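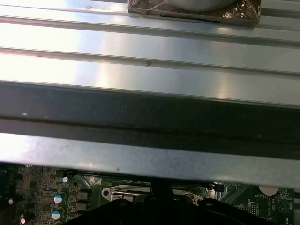

Passive cooling

Passive cooling is the removal of heat from a machine or building without fans, pumps or other powered parts. It relies on conduction, which carries heat through solid material, and on convection and radiation, which carry it into the surrounding air. The term covers both small electronic devices and large structures.

Principles

Heat moves from warmer material to cooler material. A passive system gives it an easy path outward and enough surface from which to leave. Ribs and fins are widely used on metal parts because they add surface area without adding much width. Aluminum is a common choice. It conducts heat well, weighs little and is easily shaped. Copper conducts heat better but is heavier and more costly.

The direction of the ribs also matters. Where air moves only by its own warmth, upright channels usually perform better than level ones, as warm air can rise through them freely.

Use in computers

Early home computers often had no fan at all. As processors drew more power, most desktop makers turned to forced air, and passive cooling was kept for memory, power parts and low-power models. Vent openings are cut into panels and drive cages so that air can pass between sections of the case. The size of these openings is a compromise – larger holes let more air through but give weaker shielding against radio noise.

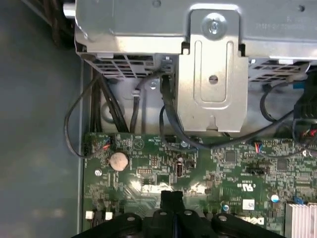
Use in buildings

Traditional buildings in hot regions use thick walls, shaded courts and high vents to the same end. The archive hall at Stivcombe, designed by Steinar Toft, draws night air through 100 floor vents and has no powered cooling in its reading rooms. A study of the hall by Edgardo Layug was published on Dec 3, 2019.

Limits

Passive systems respond slowly to sudden changes in load and depend on the temperature of the surrounding air. Dust reduces their effect over time, and surfaces require regular cleaning.

See also

Heat sink
Natural ventilation
Thermal mass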